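Notes to go with the demonstration visit, unit 2
Handed out 2018-04-02, Ukville evening course in home robotics

Welcome back, everybody, and thank you for being so patient on the stairs! I promised to write up what we talked about at the Landeg demonstration, and I have tried to keep it in the order it came up, though I wandered a little (as you know I do).

The task that afternoon was cloth on a bed, worked with hand-held grippers so that the arm can later learn from what a person's hand did. Cloth is harder than cups or blocks. It has no fixed shape, and two yellow fingers have to find an edge before anything useful can happen.
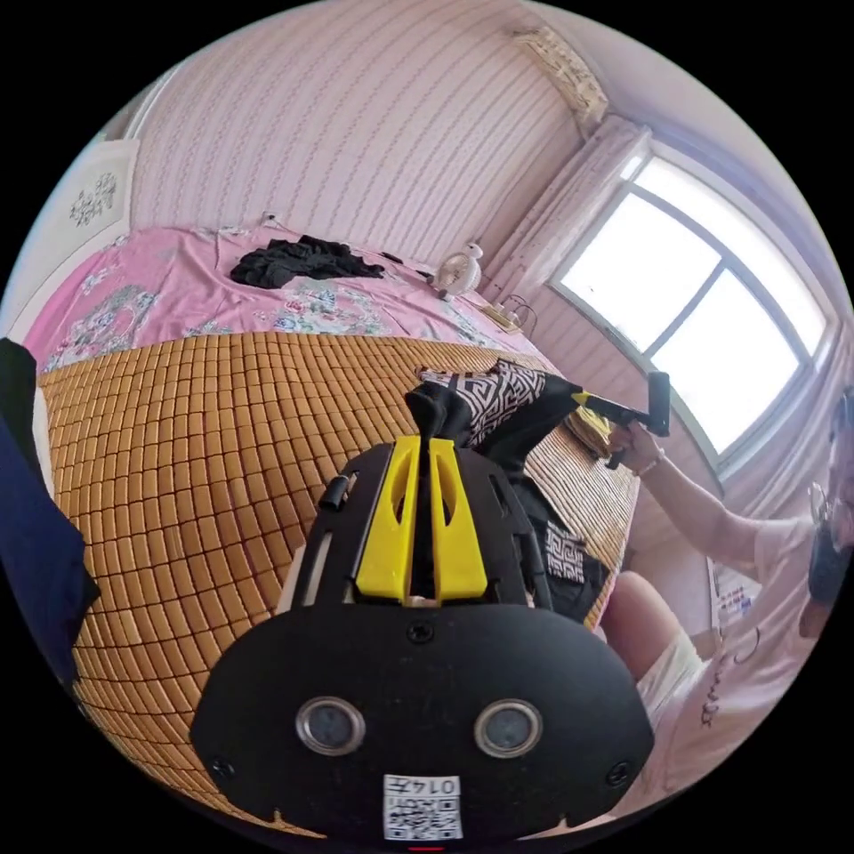

Covadonga Manzano wondered whether a folded shirt and a crumpled one should count as the same object at all, and said she would teach them separately and compare afterward. I have been turning that over ever since, and I think it would make a lovely project for one of you.

Please look again at how the fingers meet the fabric. Come in too high and you close on air — too low and you are pinching whatever lies underneath. A woven mat gives the fingertips something firm to work against, but a soft mattress would be another story. The Pruma reading covers this on page 29, and it's worth the slow going. 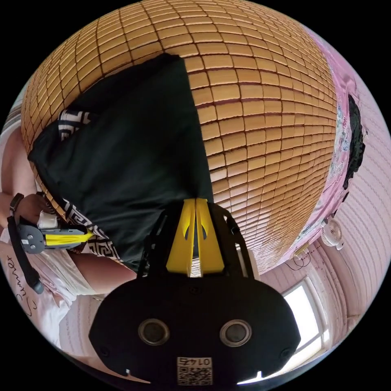

Fig. 2. Gripper fingers at the edge of a black cloth, with a second device held at the left.

For next time, write about 375 words on one household job you would want to teach by hand, and where you would begin the grasp. Bring the Prollness worksheet too, if you still have it.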